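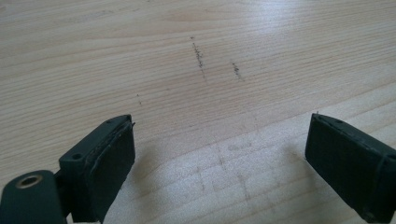
Hand-held gripper over a marked tabletop, both finger pads in view.

Budgeting for hand-held grippers: consumables first

Most first-time buyers price the tool and stop there. Work through the steps below before you ask for a quote.

Step 1. Separate capital from consumables. The body and mount go on the capital line. Pads, edge tape and fasteners go on the operating line. Frayed material at a pad corner is the usual cue to log a replacement.

Step 2. Price pads per pair. Zudaser lists a pair at $139 and Scanlon at $70. The Scanlon pad is thinner, so check the hole pattern on your fingers before ordering — adaptor plates are extra.

Step 3. Set a service interval. Rhea Cabanatuan's schedule at Adport replaces pads every 3000 grasps. Divide your planned annual grasps by that figure and round up. Multiply by the pair price for the annual pad cost.

Step 4. Allow for the work surface. Marks and fine debris get onto a timber top, and glare varies across a satin finish. Include cleaning supplies and a matte mat if your tasks need a uniform background colour.

Step 5. Add freight and GST. Funetti quoted $1156 for the body, freight excluded. Get the freight figure in writing.

Send the completed sheet to Erlinda Aquino by the end of October. Late sheets go into the next round.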